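Courses > Automation Planning > Unit 4 > Handout: Costing a Manipulation Cell

Sat 27 April
Josée Robichaud

Purpose of this unit

Students will prepare a first-year budget for a tabletop manipulation cell. The working case is the Hevdale lab, which has requested funds to extend its existing setup. The budget must cover purchase, installation, consumables and floor changes. Salaries are handled in Unit 5 and should be left out.

1. Capital and operating lines

A capital item has a useful life longer than one budget year and a unit cost above the threshold set by the institution. For the Hevdale case the threshold is $700. Anything under that goes to operating, even when it is bolted to a capital item. Students often place gripper pads in the capital line because they are ordered together with the gripper. Pads wear. They belong in operating, with a reorder quantity.

The arm, its controller and the mounting structure are capital. So are cameras above the threshold. Cables are capital when they are quoted with the arm and operating when they are bought later as spares. Record which case applies, as the two lines are reviewed separately.

Software licenses depend on term. A perpetual license follows the capital rule. An annual license is operating in every year it is renewed, including the first.

2. The work surface and the object set

Requests tend to price the arm in detail and leave the rest of the cell to a single "miscellaneous" figure. The reviewer at Hevdale returned the last request for this reason. The work surface and the objects handled on it need their own lines.

Furniture can serve as the work surface. A cabinet costs less than a machined table and gives a surface closer to what the arm would meet outside the lab. Its drawbacks are an uncertain load rating and a top that may not be level. Allow for shims and a wall fixing.

Objects are cheap one at a time and are seldom tracked. A set should vary in size, height and finish. Reflective items such as sunglasses are worth including early, as they can affect the choice of camera.

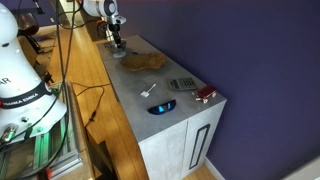
3. Floor area and cable routing

Cable routing is priced at the planning stage. A loop of cable on the floor between the arm base and the work surface is a trip hazard and also puts strain on the connectors. Options, in rising order of cost:

- adhesive floor channel
- overhead track with drop points
- raised floor section

The Brirnar quote in Appendix B allows $300 for floor channel and does not include labor. The MacPherson quote includes labor but excludes any work above head height. The two totals cannot be compared until both are put on the same basis. Do this before reading the bottom line of either one.

Where arms have overlapping reach, the floor plan must show the combined envelope. Mark the position of doors, including cabinet doors, in the open state.

4. Lead times

Orders placed after the end of July fall into the next budget year. Work back from that date. Assume 4 weeks for internal approval. Mounting hardware should be ordered with the arm, as an arm with no base to sit on cannot be accepted, and the warranty period may start on delivery. Check the wording of each quote.

5. Contingency

State contingency as a separate line with its basis. Do not spread it across other lines. If a quote has already expired, request a new one and do not cover the gap from contingency.

Assignment

Prepare a one-page budget for the Hevdale extension using the quotes in Appendix B. Attach a floor plan and an object list with unit prices. Where a price is missing, use the Plovendale catalog and cite the page. Maximum length is 2 pages with attachments.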